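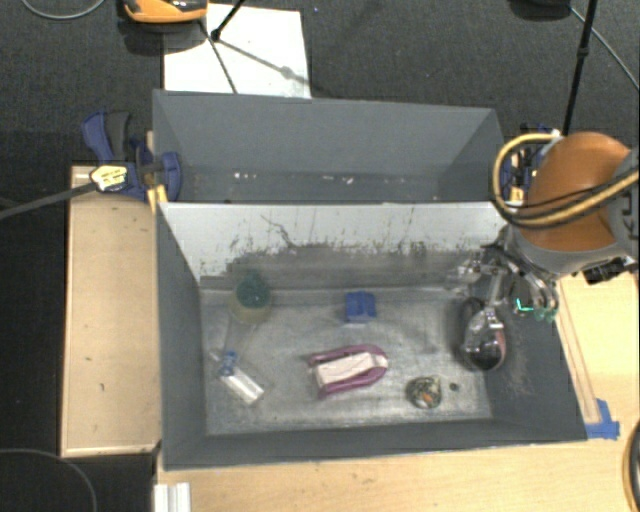

4. Setting up and looking after the sorting bin

This section covers the two-compartment bin supplied with the Pralia bench set. Read it before you load anything. The leaflet in the carton says the bin is ready to use as it comes. We have set up enough of them at Zarkcombe to doubt that, so please follow the steps below instead.

4.1 Placing the bin

1. Clear the bench and wipe it down. Grit under the base will make the bin rock.
2. Set the bin down with the larger compartment towards you and the narrow one at the back.
3. Press on each corner in turn. If one lifts, turn the bin end for end and try again before you blame the bench.
4. Check that the divider is seated along its whole length. It should slope and should not shift when you push it with a thumb.

Note: The leaflet calls the divider "self-locating". Ours have needed a firm push at both ends.

4.2 Loading the larger compartment

1. Choose small items of mixed shape. Rounded things, blocks, and one or two long thin pieces make a fair load.
2. Start with 8 items. The Pralia leaflet allows 30, but at that number they sit on top of each other and you are no longer sorting, you are digging.
3. Lower the items in by hand. Do not tip them from a bag.
4. Spread them out so that the floor shows between them.
5. Leave a few close to the walls. An item against a side wall is harder to pick up than one in the open, and a load with everything in the middle tells you very little.

Caution: Do not use glass, anything with a sharp point, or anything that leaks.

4.3 The narrow compartment

Leave this one empty when you begin. Look along the bottom of it all the same. White crumbs and flakes gather there and are easy to miss from the front. We have heard them put down to packing foam, to the divider coating and to the items themselves, and none of these explanations has been shown to our satisfaction. Brush them out and carry on.

4.4 Wear

The divider is sold as scuff-resistant. Expect dark marks on the lower part of it anyway, where things rub as they are lifted out, and a thin scratch or two higher up. The floor goes patchy and shiny with use. Neither matters unless you can catch a fingernail in the mark.

1. Take everything out.
2. Wipe the floor and the divider with a damp cloth, then a dry one.
3. Leave it for 5 minutes before reloading.
4. If dark streaks remain, leave them alone. Nisbet cleaning paste lifted some of ours and dulled the surface for good — we would not buy it again.

Note: Prulorance offers a replacement divider. It is the same part at a higher price than you might hope, so fit it only if the old one has cracked or bent.

4.5 Before each session

Look over the floor for small loose bits, dark ones especially, as they hardly show against the grey. Run a finger along the foot of the divider on both sides. Put back any item that has rolled into a corner you did not choose, and go to section 5.

Section last revised May 4, 2018.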